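Lists > Equipment and Purchasing > October > Message

Print this message | E-mail this message

Re: hand-held grippers – how many pairs do we really need?
2024-10-12, posted by Panya Kamolrat

Hello all,

I promised I'd answer this before the next order goes in, and I've finally sat down with a cup of tea and the spreadsheet. Quoting the bit I'm replying to so you don't have to scroll:

> We've been quoted 253 a pair by Mendameck for the hand-held grippers,
> spare fingers not included. Brerkov are cheaper but want us to take
> a minimum order and won't say when they'd ship. The budget line for
> February is 3897 all in. Do we spend the lot on pairs, or keep some
> back for spares? And does anyone still want singles for the cloth
> work, or is it two hands for everything now?

Two hands, please! I know the singles look tempting on paper, but for bedding I wouldn't bother. You want one gripper holding a corner up while the other one does the smoothing or goes looking for the next edge, and with only one you spend half the session chasing the fabric about. We do beds, sofas, laundry piles, all the floppy stuff, and I can't think of a task on our list where I'd choose a single.
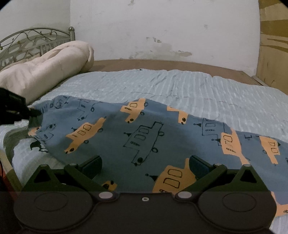

Bed task, truck-print fabric on the blue sheet, a gripper at the raised corner and another over the middle.

So, the sums. Fifteen pairs at 253 comes to 3795, and that leaves us 102 out of the 3897, which won't go far once you start pricing spare fingers. I'd much rather we bought twelve. That's 3036, so we'd have 861 left, and I'd put it nearly all into spare fingers and contact blocks (the blocks go first on our kit, then the pivot pins start to feel sloppy). If Mendameck will do finger sets at 60, as they did for the Pravura order, ten sets is 600 and there's still a bit over for cases and postage.

On Brerkov – I did ring them. Very friendly, but the minimum order is 100 units and I don't see where we'd keep them, never mind pay for them. If the Căpraru lot wanted to go in with us it might be worth another chat, otherwise I'd let that one drop.

A few other things while I'm here:

Please can we order the same finger shape as last time. We've got two sorts in the cupboard already and people mix them up, me included.

Budget for fabric as well! It always gets left off. Plain sheets are fine to begin with but we need prints, stripes, thick quilts, thin stuff that slides about, and a decent range of sizes. I've been getting ours from the market and claiming it back under sundries, and I don't think accounts love me for it. A proper line of its own would be nicer.

And whoever is talking to Mendameck, do ask whether the 253 includes delivery. Last year's didn't and it was a nasty surprise.

I can put the order form together if we agree on the twelve. Shout if you think I've got the numbers wrong, I did them twice but it was late.

Cheers,
Panya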